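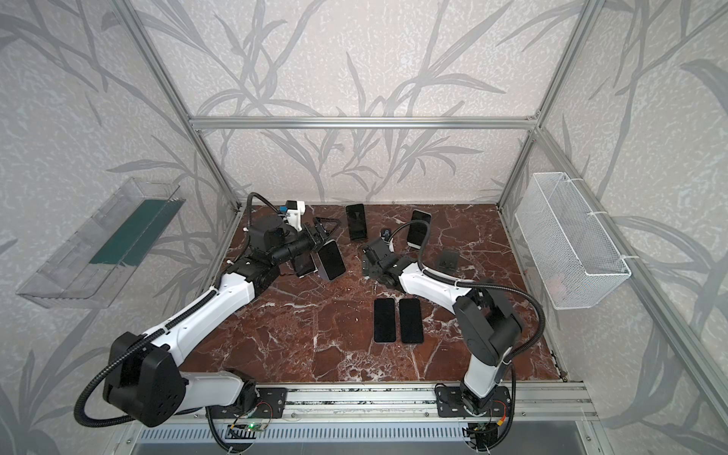 Smartphones on the marble tabletop, with the gray leaf wallpaper behind.

From: Aksel Bech
To: Waststead phone reuse list
Date: 2nd November
Subject: Re: Stands, and what to put under the phones

Replying to Thygesen's message from last week, which I have left in below for those who only get the digest. I answered part of it off list and then two more people wrote to me with the same questions, so it may as well go to everyone.

Thygesen wrote:

> We have been given a long counter at the Zalbridge library for the whole
> of February and we want to put out old handsets so people can see what
> gets handed in and what can still be used. We have 111 phones in the
> cupboard at the moment, nearly all of them black, and no idea how to show
> them. Last time we just laid them in rows on a tablecloth and it looked
> like a parking lot. The cloth also slid around every time somebody picked
> a phone up.
>
> Questions:
>
> 1. Stands or flat? If stands, which kind? Somebody has offered us a box
> of the Grestex ones at cost but I have never seen them in use.
>
> 2. What do you put underneath? The counter is pale gray and scratched.
>
> 3. How do you keep track of what is what when they all look the same
> from the front? We mixed up a batch in the spring and one phone that
> was meant for parts went out to a family. I do not want that again.
>
> 4. Has anyone got a layout that doesn't need somebody fixing it every
> ten minutes?
>
> We have no money for this apart from what is in the tin. I can pick
> things up anywhere between here and Waststead.
>
> Thygesen

I will take the surface first. It took me longest to settle and the rest depends on it.

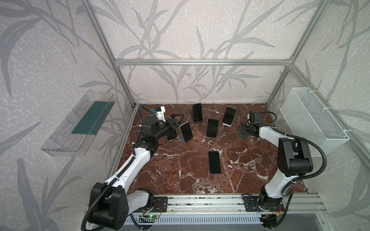

SURFACE AND BACKGROUND

Black phones on a dark top sound like a bad idea and I argued against it for a long time. A plain black or charcoal top is bad. A reddish-brown marble with white veining works, and I would use it again. The veins give you something light behind the edges, and a dark screen still shows up as a clean rectangle against them. Plain white shows every bit of lint, and the glare gets into the screens so that all you see is the ceiling.

You don't need stone. Zalbridge library will not thank you for putting a slab on their counter anyway. Marble-patterned shelf liner over a flat board will do the job. Buy it wide enough that there is no seam, and wrap it around the front edge of the board and tape it underneath. Clean the board first. A single crumb under the liner makes a bump you will look at for a month.

A glossy liner is slippery. Phones with a glass back will creep if the board is even slightly out of level, so check it with a level before you put anything on it. We had one walk off the end of a table. It was a parts phone, luckily, but it hit somebody's foot.

For the background, use wallpaper. Offcuts are cheap and often free if you ask in a paint store near closing time. Large leaves in gray on a pale ground are about the best thing I know for this. The print is big enough that it doesn't compete with the phones and pale enough that the dark screens stand out in front of it. Small florals are too busy. Stripes make everything look crooked, including things that are straight. If you can bring the paper around the sides as well as the back, do it, as people at a library come at the counter from every direction and a bare side wall looks unfinished.

STANDS OR FLAT

Both. All flat is your parking lot. All standing looks like a store, and then people expect the phones to be for sale and ask for prices. A few stands with the rest of the phones lying down near them reads as a collection. 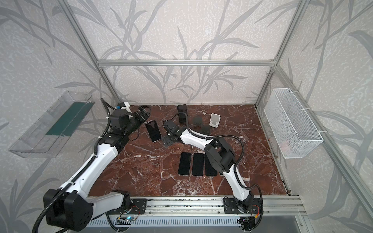
Leave more room than you think between stands. A hand has to get in from the front, take hold of the phone by its edges and lift it without knocking the next one. If you set the spacing with nothing but the phones on the table, you will set it too tight. Reach in and try it with a sleeve on. I allow two hand widths between stands and one between a stand and the nearest flat phone.

On the Grestex stands: we have had a set here since last winter. They are fine. The lip at the front is shallow, so a phone in a thick case will not sit properly, but you will be taking the cases off anyway. They are light, and on a glossy surface they slide backward when somebody pushes a phone down into them. A small dot of removable putty under each back corner fixes that. Do not use double-sided tape on shelf liner. I did, and the pattern came off with it.

If the price you were offered is much over what you would pay for the plain wire kind, get the wire kind. I wouldn't spend the tin on them.

Getting a phone onto a stand is easier if you think about which end goes down first. Pick it up by the long edges with your fingers off the glass, tilt it until the bottom edge is lower than the top, set the bottom edge in the lip, and then let it lean back. People who are in a hurry put the back against the stand first and slide it down, and that is how lips get snapped and how phones end up face down on the counter. For a phone that is lying flat and hard to get hold of, bring up one long edge with a fingertip and take it from there. Thin ones on a smooth top are a nuisance. Dry hands help.

All the phones on stands should face the same way, a little off square to the front. Dead square looks stiff and picks up more reflections. The flat ones can lie at any angle. I put them down where they land and only move them if two are touching.

KEEPING TRACK

This is the part I would spend the time on. From the front you cannot tell one black phone from the next, and from the back you often can't either once the case is gone. A silver or white rim narrows it down a bit but not enough.

We number everything when it comes in. Our book is at 461 now. The number goes on a small paper label on the back, low down in the middle, and the same number goes in the book with the condition and a letter: R for reuse, P for parts, D for display only. A phone without a label does not leave the table it was received on. I know that sounds strict for a group that meets above a bakery, but we had the same mix-up you did and it is an unpleasant phone call to make.

For the library I would only take D phones. Leave the R ones in the cupboard. They get handled to death on a counter and you will be wiping and rechecking every one of them in March, and some won't pass.

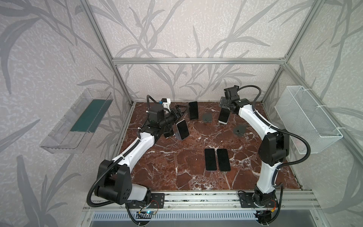
Whoever picks a phone up to look at it should also be able to read the label without turning the thing over three times, so put every label the same way up. It speeds up the count at the end of the day too. Do the count against the list, by number. Counting heads only tells you that you have the right amount of black rectangles.

Wipe the screens before you set them out and again when you pack up. A dry microfiber cloth is enough for fingerprints. Hold the phone upright by its sides while you do it, and do the back last so you are not pressing a clean screen into your palm.

LAYOUT

You asked for something that doesn't need constant fixing. Thirty phones on that counter would be my upper limit, and I would start with fewer and swap them partway through. It gives people a reason to look again, and you get to rest the ones that have been handled.

Work from the back to the front. Stands go in the middle and toward the back, flat phones in front and at the sides, and a clear strip along the front edge as deep as a phone is long. People lean on counters. They also put their own phones down while they talk to you, and if your display runs right up to the edge, theirs becomes part of it. Ask me how I know. The woman was very nice about it.

Mark the position of each stand with a bit of tape on the underside edge of the liner or, better, take one photo when it is how you want it and leave a print in the drawer. Then anyone at the desk can put it back – they don't need to know anything about phones, only where the stands were.

One thing you didn't ask about is batteries. Check every display phone for swelling before it goes out, by laying it on its back on a flat surface and pressing a corner lightly. If it rocks or the screen is lifting at one side, it does not go on the counter. Run them all down well below half before the month starts and leave the chargers at home.

I have most of a roll of the marble liner left and one length of the leaf wallpaper, enough for the back but not the sides. Both are yours if you want to come by Waststead for them. The putty I need back.

Does anybody on the list have a long spirit level they could lend Thygesen? Mine is the short kind and no use on a counter that size.

Aksel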